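Do colored blocks really need a system?

23rd May
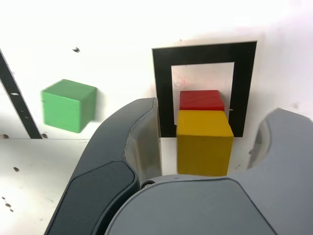
Yellow and red by the black square, green off on its own.

I have read a lot of advice this spring about what to do with plain blocks, and most of it comes down to buying something to put them in, on or under. Sorting trays. Printed mats. A rolling cart from Grenley with a drawer for each color, which costs 145 dollars before you own a single block to roll around in it. I'm not convinced.

The black square is the one accessory I've come around to, a little. It's a thick outline on a patch of paper, white in the middle, and the paper is just off enough from the white surface that you can make out its edges if you look. There's a reddish smudge inside it too, a faint one. Pale surfaces show everything, which the people selling all-white playroom furniture tend to leave out of the brochure.

My doubt was about the idea behind it. The Hermans activity guide (a friend passed me hers in October, spiral bound, a lot of pages for what it is) says a marked square gives the work "a home." Fine. But a block doesn't need a home to be stacked, lined up or knocked over, and I've watched plenty of kids ignore a mat completely and build on the bare floor next to it. The guide has an answer for that, which is to buy the bigger mat.

What I will grant is that the square makes you notice where things are. Put a green block well outside the line and it looks left out on purpose. Put the red and yellow ones close together and, from low down, with the yellow in front, you'd swear one was sitting on the other. Move your head and you get a different answer. I got more out of that than out of the guide's whole chapter on pattern cards.

Then there's the color question. Mared Gethin, whose block posts I read even when I disagree with them, says to start with two colors and hold the rest back. She thinks a third one muddies things. I tried it her way and I tried it with three, and I couldn't find the mud. Three gives you a pair and an odd one out, and the odd one out is where most of the talking happens. Why is green over there? Who put it there? Is it going in the square or not? With two you mostly get "this one" and "that one."

I also looked at the Skosau set, 269 dollars in a fitted case, and the cheaper Drunanis one, and I can't tell you what the extra money does. The product pages talk about tone and balance. These are cubes. If they're the same size and the corners aren't sharp, I'm satisfied, and I'd rather have a few good bright ones than a case full of shades I have to squint at to tell apart.

So the square stays for now, smudge and all. I'm still not buying the cart. If anyone has used one for longer than a month and still puts the blocks back in the right drawers, leave a comment — I'd like to hear how, and how old the child is.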